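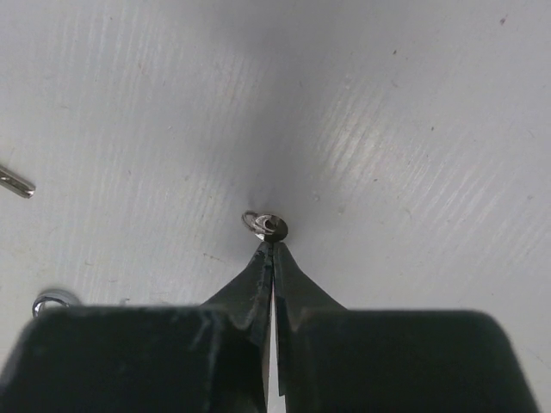 Yolanda Casado wrote to me that I should stop saving words in a notebook, because a word in a list is already half forgotten. I have thought about it all week. My notebook has 1447 English words, and I am sure of maybe half.

When I moved to Flurneston in December, I learned 40 new words each evening. I could say "drizzle" and "gutter" - but I could not ask the neighbor to move his car.

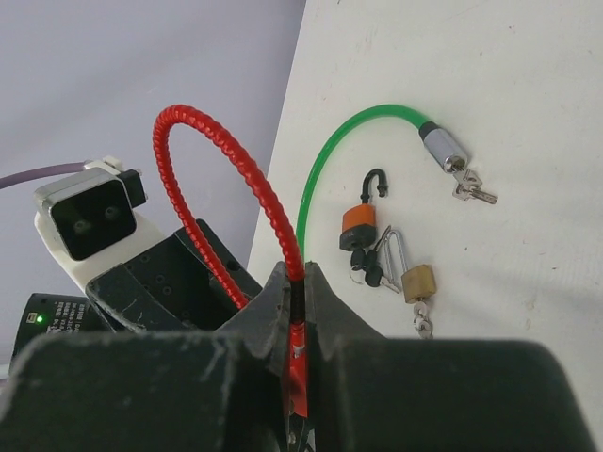 So now I write only whole sentences which I heard from a real person. The baker gave me "I'll be right with you." The bus driver gave me "Hop on, you're fine." I have 68 of them, and I repeat them when I wash the dishes. My accent is the same as before, but I answer faster. Next month I will try the phone, which still scares me.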